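Fultthorpe bench and container work: progress report to Trikbridge, August

Scope of this period

Work covered the handling of clear, open-topped containers on a white work surface. The task is a simple one on paper: a transparent box is picked up, moved and set down without a mark on the walls or a shift in its final position. Transparent goods were deferred in the first phase because the edges are hard to see against a pale background. They are now the main item.

Status against plan

Of the 60 sessions agreed with Trikbridge, 30 are complete. The remainder are scheduled in blocks of six, mornings only, when the overhead lighting is most stable. The container type is unchanged: rectangular, colorless, no lid. Empty containers come first. Filled containers follow in the next period, subject to the load check described under open items.

Bench setup

The white surface was kept after a short comparison with gray and with bare wood. Gray gave better contrast at the rims but made the floor of the container harder to judge. White shows marks and dust early, and these are easy to wipe off between runs. Cables are kept to the outer sides of the work area.
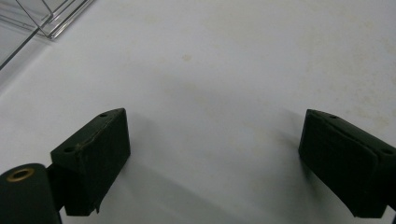
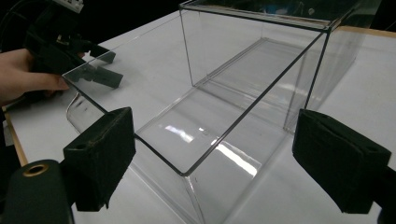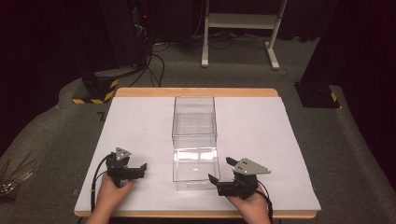
Reflections remain the main source of rejected runs. A bright streak on the container floor can be mistaken for an edge, and the panel seams overlap when viewed from a high angle. Diffusing the lamps has been tried at one setting only. The result was better at the rims and no better at the base. A second setting is planned.

Contact on the long walls is preferred to contact at the corners. Corner contact turned the container on the surface in several early runs and has been dropped from the procedure. Pads are inspected at the start of each block and changed when wear reaches the contact face – wear on the top faces is logged and left alone.

Budget

Spending is within the approved amount. The allowance of 1,000 for consumables covers replacement containers, surface sheets and pads. No transfer between budget lines is requested.

Open items

1. Load check for filled containers. Miettinen has supplied a draft procedure; comments are due back before the next block.
2. Second lamp setting, as above.
3. Storage. Foller has offered shelving for the spare containers, which are still stacked in their shipping cartons. Delivery is expected before the next report.
4. The session log template needs a separate field for rejected runs caused by reflections. These are currently entered under "other".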